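Newsroom > Press releases > Software

Clondari releases Widmer 4, planning software for robot arms on crowded tables

Trastthorpe, Apr 20, 2024 – Clondari, a developer of software for robot arms, today announced the general release of Widmer 4, the new version of its motion planning and perception package. The release is available to all license holders from today, and there is no extra charge for customers with a valid support plan.

Widmer 4 is made for tabletop work, where many small objects of different shape lie close together and the arm must reach over one to get to another. The earlier version planned the path of the gripper first and checked the rest of the arm after. In the new version the links and joints are checked together with the gripper at every step of the plan. In our internal test set of 3383 pick tasks, the number of plans that had to be stopped and computed again went down by nearly 81 percent.

The perception part was also changed. When the arm itself covers a part of the table, the software keeps the last known position of the hidden objects and marks them as uncertain. The planner then leaves more space near these objects until they are seen again. The user can set how long an uncertain object is kept in the map.
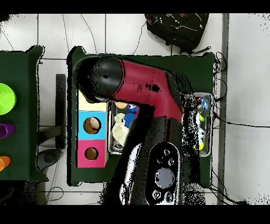
A robot arm over a table with a stacked block toy and metal trays of small toys.

Toys are a useful material for this kind of development. Plush surfaces give weak edges in the depth data, and blocks with holes are often read by older tools as two objects. Both cases are now covered by the standard settings of Widmer 4.

Together with the release, Clondari publishes Jiltar, a small tool for replay of recorded runs. With Jiltar an engineer can open a run, move to any moment and compare the planned path with the measured one – also on a laptop without connection to the arm. Jiltar reads log files from Widmer 3 and Widmer 4.

Existing projects can be opened in the new version without conversion. Support for Widmer 3 will continue until October. An update with planning for two arms at one table is in preparation, and 8 customers are already registered for the early test.

Related releases
Widmer 3: service update for log export
Clondari opens new test room in Trastthorpe
Change of license terms for schools and universities

Contact: Clondari Press Office, Trastthorpe | © 2024 Clondari. All rights reserved. | Back to top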